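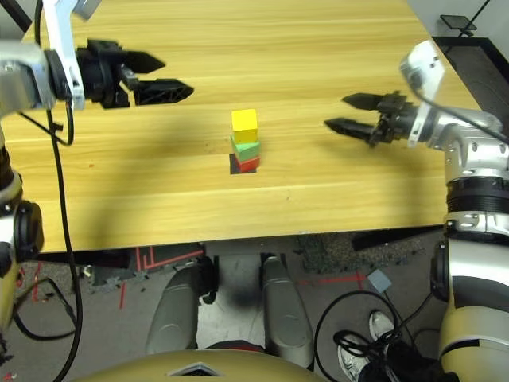

Three blocks stacked between the two grippers, the check I run after every refit.

Review: Sikier replacement finger set, 2024-02-26

I've had these black two-fingered grippers on both arms since April last year, so I think I can say something fair about them by now! The Sikier set comes as 2 pairs with 6 screws a side, and fitting them is a pleasant enough job with a cup of tea to hand. My old Ovis fingers needed shimming every time (and a fair bit of muttering), whereas these seat square at the first go.

After that I zero the wrists and build a small tower -- red, green, yellow -- over the dark square on the table. If the blocks sit a touch out of line I don't fret, but a big lean sends me back to the wrist offsets.

My one real grumble is the cable. It hangs in a long loop from the wrist, and the clip in the box is far too small for it. I bought a bag of Kavemska ones instead and they've held up nicely.

I've done 700 cycles without retightening. Four stars from me, and I'd buy them again.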